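Open day at the Nyamweya repair and sharing workshop
Oct 20, 2022

I had been meaning to get out to Nyamweya since September and finally made it to their open day, and I'm so glad I did! 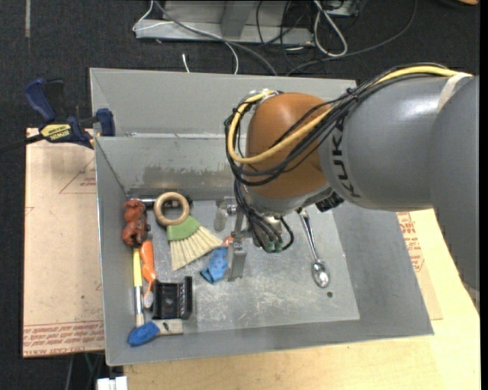 Dima Yammine thinks that a mixed bin is the best thing you can have in a workshop, and that sorting everything into little labeled drawers just means people stop looking. I went in on the opposite side of that argument. At home my brushes live with brushes and my spoons live in the kitchen, thank you very much. But a gray metal bin with a hand brush in it, a spoon, tools and toys too, well, I could have stood over it all morning.

The brush was my favorite. It has a light wooden ring for a handle, a green band under the ring and cream bristles that fan right out. I want one for the crumbs under my toaster. The spoon is a nice shiny one with an oval bowl, and I have a soft spot for a stray spoon. The bin itself has had a life too – the floor is all scuffs and scratches, and it still looks good for plenty more.

Anyway, the day. Doors opened at 9 and I got there late because the bus stop has moved to the far side of the Skesov building (if you're going, get off one stop early and walk back along the fence). Entry was free, coffee was not, and the parking lot was full. Bujar Leka was doing the tours and took us through in small groups. Ours had two kids in it who asked much better questions than I did, mainly about glue.

First stop was the lending shelves. You pay 40 dollars for the year and can borrow anything for two weeks, and they have 654 items on the list now. I borrowed a tile cutter there and then, which meant carrying a tile cutter around for the rest of the tour. Learn from me and leave the borrowing for last.

After that came the brush table, where Higinio Cárdenas was showing how to clean old bristles. Lukewarm water, a drop of dish soap, comb them through with a fork and hang the brush up with the bristles pointing down. I've been standing mine upright in a jar for years, so that's going to change. He had a tin of Zikuvia wax for the handles and let us all try it. It smells like oranges and a little goes a long way – my cuff can confirm.

The toy corner was packed with families and I only got a quick look. People bring in toys with wheels missing or seams gone, and you can sit down and fix one to take home. I sewed half an ear on a rabbit and handed it over to somebody more patient.

Lunch was lentil soup from the Nullis cart outside, very peppery, with good bread. They ran out early, so go before noon if you want the flatbread as well.

I missed the knife sharpening completely. The sign-up sheet had 50 names on it by the time I found it, and it was on the back of a door. A bigger sign next year, please!

The tile cutter goes back in two weeks and I'm bringing my sad jar of brushes with me.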